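How to stop a wooden drawer from sticking

I live in an old apartment and almost every piece of furniture in it was made before I was born. The chest in my bedroom has four drawers, and for two winters I opened the lowest one with my foot against the leg of the chest. Then I learned how to repair it, and it took one evening. I write down the steps in the order I do them now.

What you need

Sandpaper in three grits: 60, 120 and 300
A flat piece of wood to wrap the sandpaper around
A candle, plain white, without color or perfume
A pencil
A dry cloth and a soft brush
Wood glue and one clamp, only if a joint is loose

For the candle I use a cheap one from the kitchen. There is also a wax stick called Plotel, which I bought at the hardware shop on Sutherland Street, and it is good, but it is harder to rub on when the room is cold.

Step 1. Take the drawer out and empty it

Pull the drawer out all the way. Some drawers have a small stopper at the back, a piece of wood that turns on a screw. Reach inside with your hand, turn the stopper to the side, and the drawer will come free. Do not pull with force before you have checked for it. I broke one like this and had to make a new one from a piece of an old ruler.

Write the position of each drawer on its underside with the pencil. Old drawers look the same but they are not the same, and many problems come only from a drawer that was put back in the wrong place.

Step 2. Clean everything

Brush the dust from the drawer and from the inside of the chest, especially the corners at the back. Wipe the runners with the dry cloth. The runners are the two strips of wood on which the drawer slides. If you find old wax that has become dark and sticky, scrape it away with a plastic card. Please don't use water. Wood takes in water and becomes bigger, and then you have more of the problem you started with.

Step 3. Find the place that rubs

This is the step where I spend the most time. Put the drawer back and move it in and out slowly. Listen, and feel on which side it becomes heavy. Then take it out again and look for shiny spots on the sides and on the bottom edges. A shiny spot means that wood is pressing on wood.

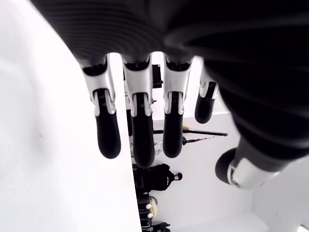
If you see nothing, color the edges of the drawer lightly with the pencil, slide it in and out a few times, and look where the pencil mark has become thin or has moved to the inside of the chest. The rubbing place is often shorter than a finger, and often it is only at the back corner.

Step 4. Sand, but only a little

Wrap the 60 paper around the flat piece of wood and sand the marked place, always in the direction of the grain. Make a few strokes, put the drawer in, try it, take it out again. It is boring to do it like this, but wood that is gone does not come back. When the drawer moves without stopping, change to the 120 paper and then finish with the 300 until the edge feels smooth under your thumb.

I do not sand the runners if I can avoid it. They are usually softer than the drawer and they wear down fast.

Step 5. Rub with the candle

Clean off all the dust first. Rub the candle firmly on the bottom edges of the drawer, on the sides where it was sticking, and on top of the runners. You should see a thin white layer. Move the drawer in and out several times so the wax spreads. Soap also works for a few weeks, but it attracts dampness, so I stopped using it.

If the joint is loose

Sometimes the drawer sticks because it is not square any more. Hold it by two opposite corners and press gently. If it moves, one of the joints is open. Put a little glue in the joint, close it with the clamp, and measure both diagonals with a string – they must be the same length. Leave it for 18 hours before you put any weight in it. The bottle may promise a shorter time, but I always wait until the next day.

When to do it

The best time is February, when the heating has been on for a long time and the air is dry. In a wet summer every drawer is a little bigger, and if you sand it then, it will be too loose in the winter. When a drawer sticks only in humid weather, try the candle first and leave the sandpaper for later. My lowest drawer needed new wax once since the repair, and the top one has never needed anything.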